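El armario de las cuatro perchas

Empecé en abril, con la ventana abierta y una pereza monumental. Llevaba meses diciendo que tenía que vaciar el armario y siempre aparecía algo mejor que hacer (regar, mirar el móvil, hacer otro café). Total, que un día a las ocho de la mañana volqué todo encima de la cama y me senté a mirarlo.

Salieron 257 prendas. ¡257! Y yo me visto casi siempre igual: vaquero, camiseta, la chaqueta verde de Doreck que compré en rebajas y que ya tiene los codos pelados. Había un vestido de boda con la etiqueta puesta, dos abrigos idénticos y una bolsa entera de cosas "para estar por casa", como si yo viviera en casa con siete cuerpos. 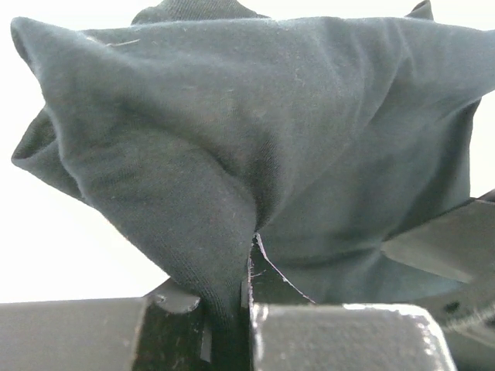
Lo difícil son las camisetas. Un abrigo lo vendes o lo regalas y te quedas tan ancha, pero una camiseta vieja tiene el tacto exacto que una quiere a las once de la noche, y además no ocupa nada, te dices, y así llegas a tener un cajón que no cierra.

Mi sistema acabó siendo bastante tonto: 4 perchas vacías siempre a la vista. Si se llenan, sale algo. En Penden, la tienda de segunda mano de mi barrio, me cogieron los abrigos y el vestido, y con lo que me dieron arreglé las botas. Lo demás fue al taller de Owusu, donde cortan el algodón gastado para hacer trapos y relleno de cojines —me traje uno, por supuesto, y ya me estorba en el sofá—.

Del vestido me acuerdo a ratos. Era de un amarillo imposible y me quedaba fatal, pero qué amarillo.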